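How to plan a street food morning without following somebody's list

Every guide to eating in a strange city promises the places locals go. I have followed a good many of them and mostly met other people holding the same guide. What follows is the method I use now. It takes an evening of dull preparation and one early alarm, and it won't work everywhere.

Step 1. Distrust the list, but keep it

Print or save whichever list you've found and look at the dates. Stalls move, cooks retire, rents go up. The last one I tried had 32 stalls on it and no hint of when anyone had last eaten at them. Use it to find out which streets have food at all, and ignore the rankings. A stall with 674 glowing reviews has a queue, and I'm not convinced a queue of visitors tells you anything about the soup.

Step 2. Pick one small area

Choose a patch you can cross on foot in a quarter of an hour. People try to do a whole city before lunch and spend the morning in taxis. I like the streets behind a wholesale market, or near a bus station where drivers change shift. Those customers come back every day and complain when the food is bad.

If you're in Orkness, the streets running down from Allano market will do. Start at the fish end. The other end is mostly phone covers.

Step 3. Get up

Be there by six. I know how that sounds on a holiday. But breakfast sellers cook one thing and go home when the pot is empty, and by nine you'll be choosing between a hotel buffet and a fried snack that has been sitting out since dawn. Eat nothing beforehand. Coffee is fine.

Step 4. Walk the whole stretch before buying

Go to the end and back with your hands in your pockets. Look at what's on people's tables, and don't put much faith in the signs, which often list dishes that haven't been cooked in years. Watch whether the food is cooked to order or scooped from a tub. Neither is wrong, but a tub wants a fast turnover and a proper flame under it.

I also look at where the bowls are washed. One bucket of grey water for the whole morning and I keep walking, however good it smells.
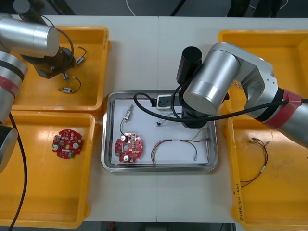 Step 5. Order small and share

The usual mistake is to finish the first bowl. You want four or five mouthfuls at each stop, so go with one other person and ask for a single portion with two spoons. Some sellers won't like it at a busy hour. Buy a drink as well and most of them soften.

Point at what the person beside you is having if you don't have the words. Learn the numbers up to 8 in the local language, plus "not too hot" if you need it. Nothing else in the phrasebook has ever been much use to me at a stall.

Step 6. Ask one question, and ask it of a cook

Ningsih Simanjuntak, who sells rice porridge at the Allano end of the street, gave me the best tip I've had in years when I asked where she eats after work. She named a noodle cart called Santoso, parked behind the ticket office, which wasn't on any list I could find. I'm wary of this trick too, mind you. Plenty of cooks will send you to a cousin. Hers may well have been a cousin. The noodles were still very good.

Step 7. Stop before you're full

Four stops is plenty. After that everything tastes of the last thing, and you start calling dishes disappointing that you'd have loved at seven.

What to carry

Small notes and coins, a packet of tissues, a bottle of water, a spoon if you're fussy. Leave the big camera behind - it slows you down and you'll end up photographing food while it goes cold.

What about getting ill?

It can happen, and anyone who says their method rules it out is selling something. Hot food straight from the pan is the safer bet. I skip cut fruit and ice where I don't know the water. If you have allergies, carry them written down in the local language and hand the card over before you order, and leave if the answer seems vague.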